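Teleop demos for PC teardown - how many before the CPU step stops failing?

tinplate_joe
Posts: 9
15th June

Hi all, first proper post. I'm trying to teach an arm to strip old office desktops, all by remote control demos, no scripting. I drive it from a Skarano leader arm on the next bench and record everything. Panels and RAM are coming along nicely, but the CPU is driving me up the wall. The policy gets to the socket, hovers, and then sort of dithers over the levers like it forgot why it came.

So far I have 1,082 recorded episodes across the whole job, but only a small slice of those are socket work. My setup at the point where the CPU step is done:
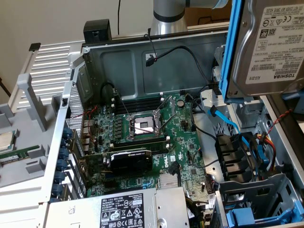
Dell tower on its side, socket open, CPU and memory stick parked on the shroud to the left.

Would you record more of the same, or change how I'm doing the demos?

Mared Gwynne
Moderator

Nice clear layout! My first guess is the parking spot. You've got the chip and the memory both sitting on that fan shroud. Do you put them in the same place every time, or just wherever your hand ends up? If it wanders between demos the arm has to learn a lot of different endings for one task. I taped a square on my bench and my drop-offs got better within a day.

solderfumes

Disagree with Mared on this one, sorry. Fixed drop-off spots look great until somebody bumps the bench. Let it wander, just collect more. What I would change is the levers. Are you opening them by teleop too? I gave up on that and moved the arm by hand for anything springy - you feel the latch let go through the wrist, and with a leader arm that has no force feedback you're guessing. My hand-guided lever demos were half the length of the remote ones.

tinplate_joe

Yep, levers by teleop, no feedback at all. I can see when they pop but I can't feel it, so I pause. A lot. Could the dithering just be it copying my pauses??

Mared Gwynne
Moderator

Oh, almost certainly! Trim them or redo them. Mine picked up every coffee sip I ever took in the middle of an episode.

kestrel_9000

Careful with hand guiding though, your arm and fingers end up in the camera view and then they aren't there at run time. I lost most of December to that on a Fornar. You can record the motion by hand and replay it with nobody near to get clean video, but then the part has to be back exactly where it was, so it's slow going.

Also, that hard drive tipped up in its blue caddy at the top right would worry me. Is it always up like that when you do the socket?

tinplate_joe

No, sometimes I leave it down. Hadn't thought about it as a variable, argh.

solderfumes

Leave it mixed, I say. Variety is good.

kestrel_9000

Variety is good if there's enough of each. Two or three odd ones in the pile just confuse it. Pick up or down for now and mix it later.

tinplate_joe

OK, plan: drive up every time, retake the lever demos without stopping, and I'll try one batch by hand with replay to compare. Will post the numbers when I have them. Anyone know if the Amaral wrist sensor bolts onto a Skarano without an adapter?

solderfumes

It doesn't, you need the plate. I have a spare, PM me.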